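The tables at Clasora are never perfect

Şengül Yurt runs the small study room Clasora, where adults come in the evening to practice handwriting. Before that she worked in an office for many years. When I ask what she brought from there, she answers quickly: "The habit of writing on a board. I can't think on a screen."

The room owns small whiteboards with a black frame and rounded corners. Her students use a red marker for the first exercise, which is only waves, loops and zigzags. "Letters come later," she says. "First the hand must become loose. People are ashamed of their loops, but I like to look at them."

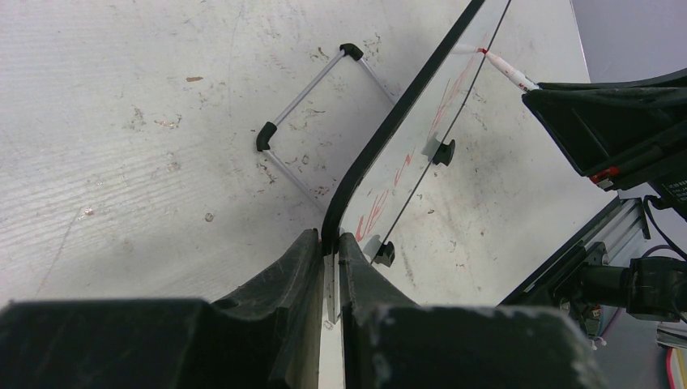
Cleaning and care

The gray tables show their age, with spots and scuffs. Yurt wipes them at the end of every evening, but she does not want to buy new ones. "A table with marks is a table where people worked."

For the boards she is more strict. She asks everyone to erase with a dry cloth first, and to use a little water only if the red stays. The wire stands go back on the shelf by the door. In November she will open a second group, together with her colleague Dzifa Ansah, and they are still looking for three more boards in the same size.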